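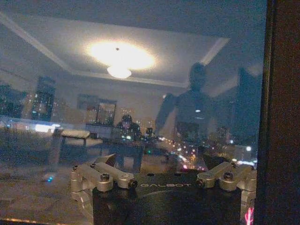 Closing curtains with the arm – notes for the home build

You need a working two-arm setup with wrist cams already calibrated, the Troltska motion package (any build after May) and a window with curtains. I did all this at night. Glass is a mirror at night, so a lot of what follows is about that.

1. Turn off depth on the glass. Draw a keep-out box over the whole pane in Troltska, top to sill. The depth map will invent a room behind the window otherwise and the planner beleives it.

2. Find the curtain edge. Use the head cam, not the wrist. Sheer first, heavy drape after. Pinch the sheer at a fold, fingers closed slow, other arm parked over the sill out of the way.

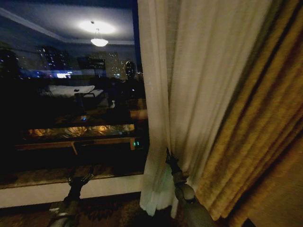
3. Set grip force. I run 203 on the Wimer driver board, scale goes to 1,000. Lower slips on sheer. Higher leaves creases. Heavy drape wants more, go up in small steps.

4. Pull sideways, short moves. 14 waypoints for the full width. Fewer and the arm swings wide and yanks the rail. Keep the wrist level and watch the side of the window opening – easy to clip a knuckle in there, and the wrist cam sees mostly flat panel at that point so it's no help for distance.

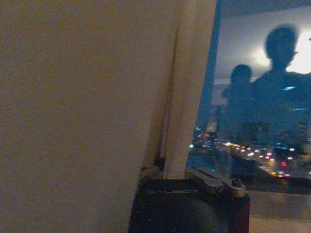 Slow the last two waypoints down to half. Then open fingers, wait a second, back off straight. Don't rotate until you're clear or the fabric comes with you.

5. Fix false person stops. The Truveo detector picks up reflections, you, the robot, all of it. Mask the glass region in the wrist feed only. Leave the head cam unmasked, you still want it to stop for real people. Check the mask at both ends of the travel, it shifts 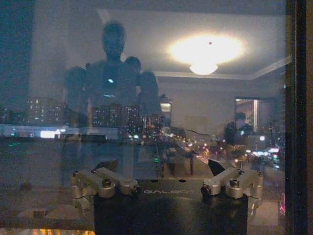

when the wrist tilts, so tie it to the wrist pose and not to fixed pixels. Took me way too long to figure that out. Config line is 1,169 in the Ruggiero file if you're using thier template.

6. Save the run, then repeat with the ceiling light off. Exposure changes a lot. Keep two profiles.

Still to do: tie-backs.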